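Home | Classes | Handouts | Tool Library | Contact

Clandden Evening Workshops
Fixing a Running Toilet: Notes for Session 4
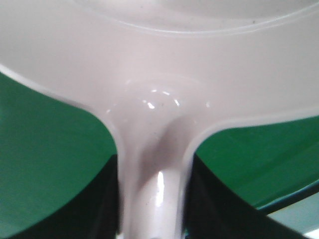
Okay, so last time we did compression faucets and I promised we'd get to toilets, and I know a few of you have been waiting for this one because you've been lying awake listening to the thing refill at 2 a.m. Me too, for years! It's an easy repair and the parts are cheap. Please read these notes before you take any of it apart at home.

First, find out whether it's leaking at all. Take the tank lid off (set it flat on a towel on the floor, they crack if you look at them wrong), put ten drops of food coloring in the tank, and leave it alone for half an hour. No flushing. If there's color in the bowl when you come back, water is getting past the flapper. If there isn't, look at the overflow tube, that open pipe standing up in the middle. Water trickling over the top of it means your trouble is on the fill side.

The flapper

Shut off the valve behind the toilet, flush, and hold the handle down until the tank is nearly empty. Unhook the chain from the lever, then pull the two ears of the flapper off the pegs on the overflow tube. Rub your thumb across the rubber. If you get black goo, it's done. Run a finger around the seat it sits on too, and if that feels gritty, clean it with a green scrub pad. Don't use sandpaper! Somebody always asks.

Take the old flapper to the store with you. There are two-inch and three-inch ones, and they do not swap. I've been using the Umitz ones lately and like them, though the chain comes far too long and you'll want to snip it. Leave a little slack, half an inch or so. Too tight and the flapper never closes, too loose and the chain slides under it and you're back where you started.

The fill valve

If water is going over the tube, try lowering the float before you buy anything. Most newer valves have a plastic screw on top or a clip on the side. You want the water to stop an inch below the top of the tube. Still running? Replace the valve. Turn the water off, sponge out the tank, put a bucket underneath, undo the supply line, then the big plastic nut. Hand tight plus a quarter turn when it goes back on. I cracked a tank in my first apartment by leaning on that nut with a wrench, so learn from me.

Is it worth the bother? I timed the one at my sister's place in Cudbridge with a measuring cup, and it was losing 40 gallons a day. She'd put up with it since June. On her water bill that works out to real money, and the flapper cost less than lunch.

For next time

- Do the food coloring test on every toilet you have.
- Write down your flapper size.
- Check that your shutoff valve turns. If it's stuck, leave it and tell me, we'll cover those in Session 5.
- We're in the McKinnon building again, side door, same room as before. Bring a sponge and a small bucket.

Handout last updated Dec 7, 2018

Clandden Evening Workshops | Contact us | Copyright 2018 | Back to top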